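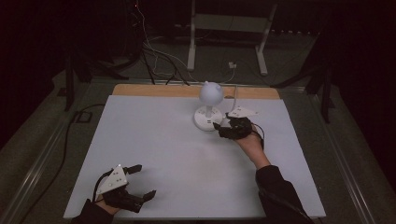 I fell for small lamps in a hotel in Codesville, where the one by the bed was barely taller than my water glass and lit the page I was reading and nothing else. I came home wanting one in every room! The ones I love most have a bit of character, like a round white head with two little bumps on top (ears, as far as I'm concerned) on a short stem and a round base. A thin white cable helps too, as it all but vanishes against a pale desk.

Akbulut, a lighting shop I could spend whole afternoons in, keeps 80 of them on one long shelf, and you're welcome to pick them up and try the switches. My own favorite is the Tetis, a squat thing that cost me $80 and has lived on the kitchen counter since August. I switch it on before the coffee, and the big ceiling light stays off until dinner. Next I want one for the hall.

354 shares
80 comments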